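Intro to Packaging, session 4 notes
M. Nikzad, 2019-07-22

Barrier films, cont. from last time. Quiz moved, see Ghazal Bahrami if you have a conflict.

Why barrier matters: oxygen, moisture, light. Chips go stale from moisture first, rancid from oxygen later. Coffee is the other way around, more or less. Know the difference between OTR and WVTR!! Both are rates, both depend on temp and humidity, so a number with no test conditions is useless.

Metallized film = very thin aluminum layer on plastic. Foil laminate = real foil, thicker, better barrier, but flex cracking (pinholes). Creases are where it fails. Clear film lets you see the product but light gets in too.

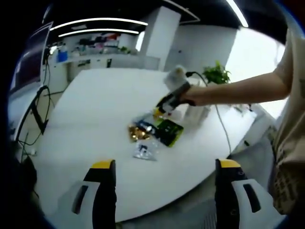
Fig. 3. Small packs, shiny gold foil and clear bag among them.

Seals. Three things to set: temp, pressure, dwell time. Too hot and the film thins out at the edge, too cold and it peels. Dirt or powder in the seal area is the usual cause of leakers. Burst test vs dye test, we did both in June, look at your notes.

Homework: Bednarek ch. 2, problems on shelf life. Storage is 60 days at 25 C, assume constant humidty. Show units. Turn in to Behrouz's mailbox.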